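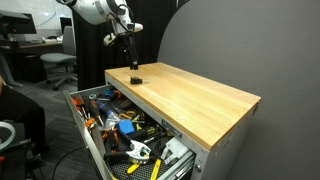

TAMCOMBE, September - Boltov today published a revised setup and care routine for its single-arm tool handling cell and will make it standard for every cell it services. The routine covers fitting the gripper, running the cables, teaching the pick positions and checking the joints between shifts. It replaces a set of separate instruction sheets that had grown to 354 steps. The new version has 198.

The cell puts one arm over a tool cabinet with a wood top and open drawers. Its job is to move hand tools and small parts between the drawer and the top.

"Most of our service calls on this cell came down to the same few things," said Yamila Troncoso, head of field service at Boltov. "A bolt at a finger joint had backed out a little, or a cable had been tied too short and pulled when the wrist turned. Those are ten-minute checks. They were on page 40, so people skipped them."

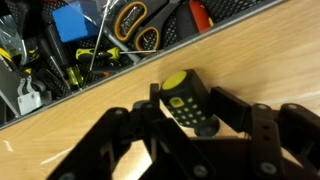
Under the new routine, the finger bolts come first. The technician checks each one with a torque driver, marks it with a paint pen and then closes the gripper slowly on a short, thick handle to confirm that both sides meet it evenly. If one side touches early, the fingers are re-centered before any other work is done.

Cable routing is the second section. Cables must hang in an open loop beside the wrist, with enough slack for a full turn in both directions. The technician runs the wrist through its range by hand control and watches the loop the whole way - ties are tightened only after that.

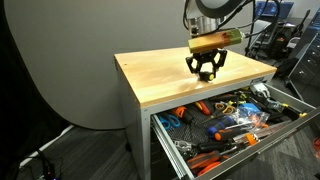

The load check follows. The gripper picks up a block, holds it over the bench for two minutes and puts it back on the same spot. Any slip is written in the cell log along with the grip setting. Boltov asks that the same block be used each time so that the entries can be compared.
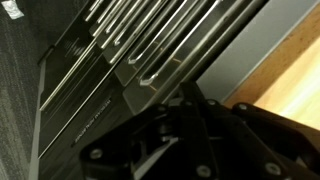

The last section deals with position teaching for the drawer, and it is the part that changed most. Operators used to teach the drawer as one area at one height. The routine now has them teach a separate approach height for each level, which matters where metal rods with hooked ends lie across stepped black tiers and a finger that comes in too low can catch a tip. Heights are taught with the drawer fully open and are taught again whenever a tray or rack is swapped.

Kohlhase, which runs cells of this type at its Norkotville plant, tested the routine before release. Its maintenance crew logged 267 checks and sent back 12 corrections to the wording, all of which were adopted.

"We wanted something a new technician could follow on the floor with one hand free," said Nicanor Carrasco, maintenance lead at Kohlhase. "The old sheets assumed you already knew the machine."

The routine is free to current Boltov service customers, in print or as a file. Printed copies ship from Tamcombe starting this month. Customers with older grippers should ask their service contact for the supplement on bolt sizes before starting.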